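Refinishing a tabletop with hardwax oil — how long before use?

Réka Hegyi
22 Nov 2019

I've sanded our workroom table back to bare wood, finishing at 400 grit, and put on one thin coat of hardwax oil. The top is 132 cm by 66 cm. The tin gives a drying time but says nothing on when storage bins can stand on it. Does a second coat go on before or after that wait? I would also like less glare from the ceiling lights.

Dillstead

Second coat first. Leave the first overnight with a window open, rub over lightly with a white pad, wipe off the dust, then apply the second as thinly as you can. Light use after two days, bins after a week, wet cups after two weeks. In January I'd double all of that in an unheated room.

Glare depends on the sheen you buy. Mine is a satin and still throws back a fair amount of light.
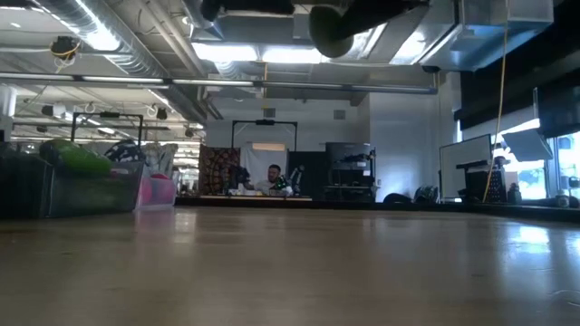 Satin finish, bins at the left-hand end.

If that is too shiny for you, use matt for the last coat. There is no need to strip the first.

Gultent

400 is too fine for oil, it can't soak in. Stop at 180 next time.

Virág

Depends on the oil — check the maker's data sheet. Felt pads under the bins are worth having either way.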